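Robot club, week 11

We moved on to the memory job on Wednesday. Rania wrote the pick routine over the weekend and Ansel put the taught points in again from scratch, as the old ones were saved before we shifted the arm's base plate. The tower stays on its side with the panel off.

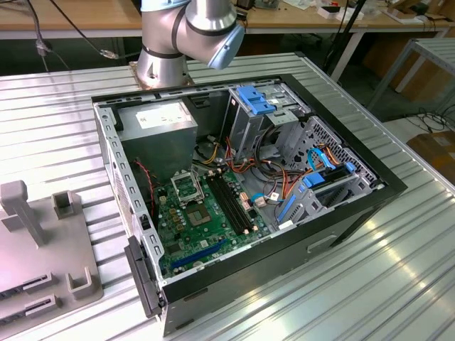 Page last changed: 9th February

The two RAM slots are next to each other, so a small error in the angle matters. I've set the approach speed to 24 for now. Vaughan wants it faster for the Grornau heat, but I'd like to see it repeat first.

Still to do: label the drive cables and send Nesma the parts list.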